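The drawer by the back door

Most kitchens have one. It holds the string, the spare fuses, a takeaway menu from a place that has closed, and a tangle of elastic bands that came round the post or the spring onions. Few people ever buy a band, and fewer throw one out.

Ross Dunbar used to buy them by the box. He ran the packing room at Lorkier, a seed merchant, for 27 years, and got through around 2,000 a week in the September rush, when the bulb orders went out. He is retired now and keeps what he has left in a biscuit tin, away from the window. Light is what finishes a band off, he says. Heat comes second.
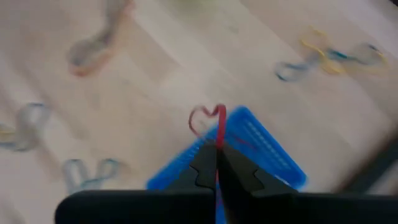 Pale wood, with a little light on it.

Natural rubber starts as latex, tapped from the tree in the early morning when it runs best. It is cleaned, mixed with sulphur, pushed out as a long tube and heated so that it keeps its spring. The tube is then sliced like a leek. A wide slice makes a strong band and a thin one makes the sort that snaps on your thumb.

Old bands go one of two ways. Some turn hard and crack, others go soft and stick to whatever they were holding, as anyone who has opened a parent's box of letters will know. Neither can be put right. A dusting of talc helps stop good ones clinging together, and a lidded tin will add years to them.

Synthetic bands last longer in sunlight but tend to have less stretch. The packers at Lorkier tried a batch from a firm called Cevura and went back to rubber after 2 months – too many parcels came undone on the van.

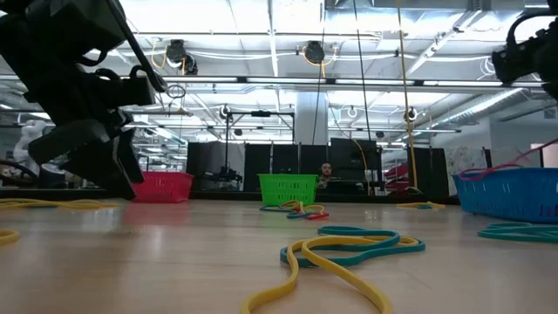 Dunbar still thinks they gave up too soon, and that the trouble was the size they ordered and had little to do with the material. He would have gone one width up and tried again the next autumn.

At home he uses them for seed packets, paint tins and the lid of the bread bin. A bag of 100 mixed sizes ought to last a household several years, provided it is kept in the dark. The loose ones from the post will probably see to the rest.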